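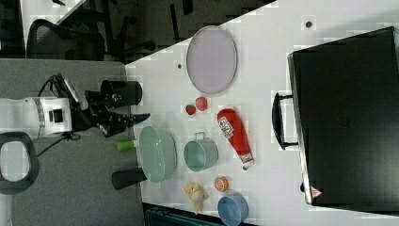

*白色桌面上的过家家厨具：椭圆托盘、滤盆、小提桶、番茄酱瓶与两枚红色小果。*

**过家家厨具**，又称玩具炊具，指供儿童模仿做饭、上菜及请客的成套或零散用品。其特点是菜单极长，而从未有人吃饱。

## 组成

成套产品一般分为容器、餐具和“食材”三类。容器中以滤盆最为常见，尽管游戏里很少真有水需要沥干；带提手的小桶在说明书上多归入“园艺”，到了孩子手里则一律算锅。托盘负责上菜，翻过来可充当锅盖、盾牌或方向盘。

食材以红色居多。小型圆果的身份长期存在争议，草莓派与番茄派各有拥护者，通常由当天掌勺的人裁定。调味品方面，番茄酱瓶地位稳固，常见红瓶身配白瓶盖，可用于包括汤圆在内的一切菜肴。

## 商品化

厂商格鲁尼洛（Grunillow）的“杜尔斯卡”（Durska）系列目录列有87种单品，其中勺子占去相当篇幅。该系列大套装含300件，包装盒上印有“轻松收纳”字样，对此家长评价不一。

## 收纳

常见做法是大件套小件：托盘垫底，滤盆居中，零碎食材装入提桶。桶若侧放，果子便会自行出走，多见于沙发底下。塑料件可用温水擦洗；金属件宜及时擦干，提手与桶身相接处尤须留意。

## 参见

* 玩具食品
* 滤盆
* 角色扮演游戏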